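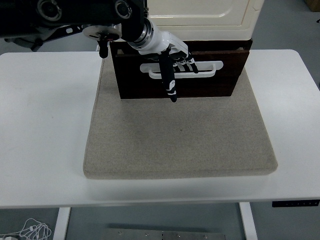
Drawer practice: a robot hand at the white bar handle, with the drawer unit on a felt pad.

Household robots: frequently asked questions

Can a robot open a drawer yet?
Yes, if it has practiced on that kind of drawer. The Altau test is 100 pulls on one handle, and a pass is 100 clean openings. Our best run so far stopped at 40, when the fingers slipped off the bar.

Why are drawers hard?
The hand has to get its fingers behind the handle, then pull in a straight line. If it pulls at an angle, the drawer jams or the whole unit slides forward. A bar handle is easier than a small knob.

What about putting things away?
Socks and dish towels are slow. Cutlery is worse. Yurani Huaranga runs our kitchen trials and does not expect a full drawer of forks to be sorted by machine soon.

Do shop-floor jobs go better?
Usually. Parts bins stay in the same place and the lighting doesn't change. The Jaramillo shop has 2 stations where an arm loads trays, with a person on each shift to clear jams.

Can I buy one for my home?
Not from us. We test hands and arms and publish the results.

Can I suggest a chore?
Yes. Write to Emiliano Zepeda at the Altau front desk. Please include the size of the item and the type of handle, if it has one. New chores are added to the list in May.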